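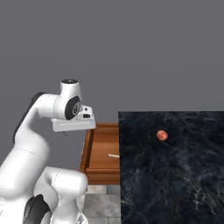
4.2 Clearing the Counter

26 January 2024
Imogen Rowbotham and Yvonne Entwistle

Figure 3 is taken from the simulated kitchen used for the second group of chores. The white arm is positioned above and to the left of an open wooden box or drawer, and a small round red fruit rests on the dark marble counter. A pale, stick-like object lies inside the box. The layout was chosen to test a chore that most adults would finish in a few seconds: pick up one item, carry it across a gap, and set it down beside another item without disturbing it.

Each of the 3 control programs under study (Badent, Zemeo and Cropper) was given 360 attempts at this chore. The starting place of the fruit was changed between attempts, as was the depth to which the box stood open. An attempt was scored as complete only if the fruit came to rest inside the box and the arm returned to its starting pose without touching the counter. Partial credit was not awarded. Earlier work in our group had used a looser rule, and we found that it rewarded programs for dropping items from a height no household would accept.

Badent completed the chore more often than the other programs, but its results fell sharply when the box was less than half open. Most of its failures came at the release step -- the hand opened while the fruit was still over the rim. Zemeo seldom dropped the fruit but often ran out of time, pausing for long periods before closing its fingers. Cropper's errors followed no pattern that we could identify, and we return to them in Section 5.

The edge of the counter was a difficulty for every program. Because it hides part of the box from some viewpoints, the controller must plan a path toward a space it cannot fully see. Adding a second viewpoint in the Ultow simulator reduced collisions with the counter, though it did not shorten the time taken. We therefore do not regard this chore as ready for trial in occupied homes. A repeat of the test on a physical arm is planned for May, using the same scoring rule and the same time limit.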